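Plendison Opens Its Gripper Comparison Bench to Outside Teams

Costis, August 23, 2024 – Plendison, the small automation workshop best known for its help with picking and packing lines, is pleased to share that its gripper comparison bench is now open to outside teams. We have been running it for our own purposes for quite a while, and so many customers have asked to borrow an afternoon on it that it seemed only friendly to put up a proper booking page and let everybody in.

The idea behind the bench is a simple one. Fingers, pads and wrist cameras look wonderful in a catalog, and it is hard to know how they will behave until they have to pick up something awkward and set it down exactly where it belongs. So we give every gripper the same homework: a set of chunky, brightly colored interlocking puzzle pieces that have to be lifted, turned and fitted together.

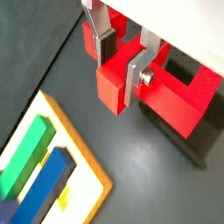

Teams who book a visit get 30 runs with each pair of fingers they bring, along with the same number on our own reference pair, so there is always something fair to hold the results up against. We record the grip force, the time for each move and the view from both the wrist camera and the fixed camera, and we send all of it home with you – the good runs and the clumsy ones alike. Our Kirnora controller software keeps the logs in plain files that open in any spreadsheet, and you are welcome to bring your own controller if you would like to see how the two get along.

Over the past year we have put 16 finger and pad combinations through the task, and we have learned a great deal from the ones that disappointed us. Softer pads were kinder to pieces that arrived a little crooked, while the firmer ones did better once the fit got tight. Wrist cameras earned their keep on the approach and were less help when a large piece filled the view, so we now encourage visitors to try the job with one camera, then the other, and then both together. 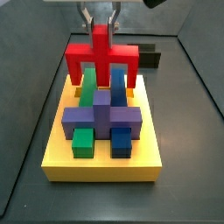
Sessions run to half a day and cost $300, or $200 for schools and for companies in their first two years. Mounting plates for the more common fingers are kept at the bench, and we are glad to help with the unusual ones if you send us a drawing ahead of time. A second bench, at our Barajas office, will take bookings later on, once its arm has been set up and checked against the one in Costis.

Bookings can be made through the Plendison website or by calling the Costis office during working hours.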